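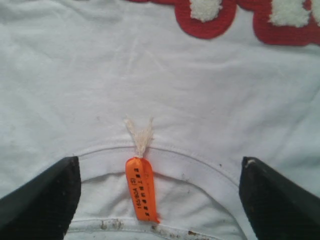
Buppha Yensuk wrote to me after my piece on airers to say that she'd given up ironing T-shirts altogether, that her Calvo steamer had been at the back of a cupboard for two winters, and would I please tell her whether the new Rokano was any better or whether all hand steamers were a waste of a plug socket. Well, Buppha, I've had one for 11 weeks now, I've used it on nearly everything in the house that hangs or drapes, and I have rather a lot to say, so do put the kettle on.

First, a confession about where I'm starting from. I like ironing. I like it the way some people like shelling peas: radio on, board up in the back bedroom, an hour gone and a pile of shirts to show for it. So I came to the Rokano as a bit of a sceptic, and for the first few days I treated it like a guest who'd come to stay without asking. It lived on the windowsill, and I went on ironing.

What changed my mind was a linen dress I needed for a christening lunch, which had been folded in a suitcase and looked like a road map. Fifteen minutes before we had to leave, no time for the board, so I hung it on the bedroom door and went at it with the steamer. It wasn't perfect. Linen never is, and the hem still had a wave in it when we got in the car, but it was perfectly respectable from the other side of a table, and I was won over enough to start using the thing properly.

It's a simple machine. There's a tank at the back that you fill from the tap, a trigger, a lock so you needn't keep your finger on the trigger (a blessing, if your hands are anything like mine), and a flat metal plate at the front. It's ready in less time than it takes me to find a hanger. You get one tankful to a couple of shirts and a blouse, and then you're back to the sink. I did find this tiresome on a big wash day! My sister's old Parkero has a tank on the floor like a little vacuum cleaner and will go all afternoon, but then you've got to find somewhere to keep it, and she keeps it in the bath.

Now, T-shirts, as that was what Buppha asked about. Cotton jersey is where I'd expected a steamer to shine and it does, mostly. The body of the shirt comes up beautifully. Pull the bottom edge gently with your free hand, work downwards, and the creases drop out as you go. Collars are fussier. The ribbed or stitched band round the neck likes to curl, and if you tug at it while it's warm you'll stretch it, and then you've a shirt with a neck like a soup bowl. I lay mine flat on a towel, smooth the band round with my fingers once the steam has cleared, and leave it be until it has cooled.

Anything with a raised letter or a badge sewn on wants a bit of kindness too. I turn those inside out and steam from the back. A hot iron pressed straight down on a fluffy letter will flatten the pile, as I learnt years ago on a varsity sort of jumper belonging to my nephew, who was very gracious about it and has never let me near his washing since. With steam alone you can even fluff things up a little with a soft toothbrush afterwards. Printed designs I'd still do from the inside, steamer or no steamer.

Curtains were the great surprise. I did the front room pair while they were hanging, standing on the kitchen steps, and I'd never go back to taking them down. Wool skirts, yes. Velvet, yes, very lightly. School trousers with a proper crease, no, you need an iron and a damp cloth and there's no way round it. The same goes for cotton shirts if you want a crisp cuff. I tried a linen tablecloth out of curiosity and got nothing but a wet arm.

A few grumbles. It spits if you tip it, and the booklet says you can tip it. The cable is too short for my bedroom, where the only free socket is behind the chest of drawers. It weighs 708 grams empty on my kitchen scales and a good deal more full, and by the fourth shirt I knew about it. And the bag it comes in is so thin that I've moved mine into an old Ukia shoe bag, which has a drawstring and fits it to perfection.

On price: I paid 80 pounds. The Calvo was a good bit cheaper when I last looked, but I borrowed one for a weekend and it dribbled down the front of a silk blouse, so I can quite see how Buppha's came to be in the cupboard. If you only want something for the odd frock before a wedding, borrow a friend's. If you've got curtains, or you're forever pulling tops out of the bottom of a basket, I think you'd get your money's worth.

I'm giving it 4 stars. The fifth would have been for a longer cable.

Descaling I haven't had to do yet, though we're in a hard water area and I expect it'll want it by April. I'll add a note underneath when I've done it.

Posted Feb 2, 2018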